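Speaker notes - Trastus two-arm cell, service offer
Midby, July 12, 2023

Slide 1. Welcome the audience and thank Dulten for the use of the hall. State that the talk concerns the hire service only. Outright purchase is handled by Boris Nikolaidis and should be referred to him.

Slide 2. The offer. Each client receives one cell with two arms on a shared rail, delivered and set up by our staff. The minimum term is 6 months - the term may be extended in January. Training for 8 operators is included in the fee.

Slide 3. Leave on screen while the next point is made. Both arms work over the same tiled floor, and small parts may be set out in a clear tray.

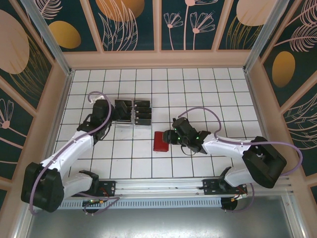 Amra Halilović asked at the rehearsal whether a client could change the grippers without a visit from us, and whether doing so would affect the service agreement. Reply that changes are permitted once an operator has completed the training, and that the agreement remains in force.

Slide 4. Support. Faults reported to the Ots office are answered within 21 hours. Spare cables are held there. Pause for questions on cost before moving to the order form.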